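Shared Workshop Practice: Notes for Unit 8
Iker Villalobos
21st July

These notes accompany the lecture on the care and lending of hand tools in shared workshops. Students are expected to have read them before the practical session and to bring a printed copy. Material covered in Unit 7, on storage layout, is assumed and will not be repeated.

A shared workshop differs from a private one in a single important respect. The person who picks up a tool is seldom the person who used it last. Knowledge that a private owner carries in memory, such as a switch that sticks or a guard that was replaced in the spring, must in a shared workshop be written down. The tool record exists for this purpose. It is a working document, and it should be kept where the tools are kept.

At a minimum, a tool record contains the name of the tool, its shelf number, the date of its last inspection, and a line for remarks. The workshop at Plollcombe uses a card for each item. The workshop at Brinholm uses a bound ledger with 33 lines to the page. Either method is acceptable for the purposes of this course. Cards are easier to sort and easier to lose. A ledger cannot be rearranged, and an entry made in ink on a numbered page is difficult to dispute later.

Remarks should be brief and should state what was observed. "Cord worn near plug" is a useful remark. "Seems tired" gives the next reader nothing to act upon. Where the borrower is uncertain of the cause of a fault, the symptom alone should be entered and the cause left for the inspector.

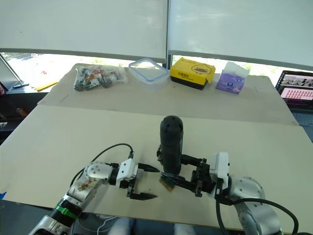

Loan periods must be fixed in advance and posted. In the Plollcombe rules, hand tools may be kept for up to 17 days, and powered tools must be returned within two. Students sometimes object that the shorter period is inconvenient. The objection is fair, but powered tools are in greater demand and need more frequent inspection. A workshop that extends loans on request will soon find that it has no loan period at all.

Returned tools are placed on the receiving table and remain there until they have been inspected. They are not to be passed directly to another borrower, even when both parties are present and agree. The inspector signs the record, enters any remark, and returns the tool to its shelf. A tool that fails inspection is tagged and moved to the repair shelf, and its record is moved with it.

Annual stocktaking is normally held in August, when lending is lightest. The procedure followed at the Toledo workshop will be discussed in class. Students should note in particular how items with no matching record are handled, as this point was poorly answered in last year's written work.

For the practical session, each student will prepare records for two tools of differing type and exchange them with a partner, who will attempt to locate and check each tool from the record alone. Completed records are to be submitted at the end of the session.

Related notes
Unit 6: Marking and Labeling
Unit 7: Storage Layout
Unit 9: Repair, Retirement and Disposal
Reading: The Pumumby Ledger System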